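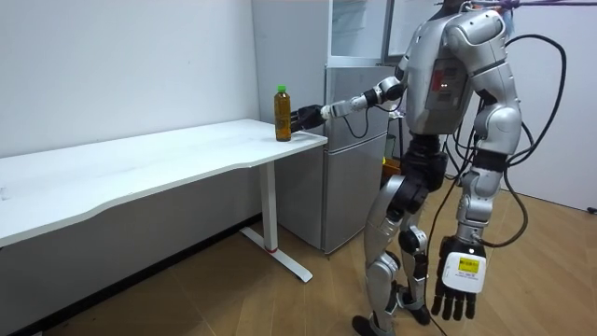
What limits how long the arm can be held straight out over the desk?
Motor heat at the shoulder. The Wakico workshop rules allow four minutes, followed by a rest with the arm lowered.

bench_steward
Members are asked to post comments on the kitchen routine before the January build session. The routine has two tasks: the bottle and the upper refrigerator door. The arm controller remains the Lepik board.

Vurnell_owner
I object to the four-minute limit. My shoulder joint is the same size and has completed 688 cycles without a fault.

bench_steward
The objection is noted. Those cycles were run with a bare arm. A hand at full reach places a greater load on the joint.

tallow_gate
I support the limit. I would also request that the door task be treated separately, as the fingers must enter the gap beside the door and pull from behind its edge.

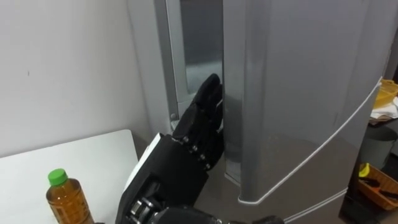 Should the wrist be stiff or soft during a door pull?
Soft in the sideways direction. A door swings in an arc, and a stiff wrist will load the finger joints.

Vurnell_owner
I cannot agree. A soft wrist lets the fingertips slip off the edge. I recommend a stiff wrist and a slower pull.

gerkemo_user12
The Gerkemo script permits both: stiff until the seal releases, then soft for the swing. The changeover is set by hand.

tallow_gate
That is acceptable to me, provided the changeover value is written in the shared log.

bench_steward
The script will be tried at 12 pulls per setting. The four-minute limit stands until those results are posted.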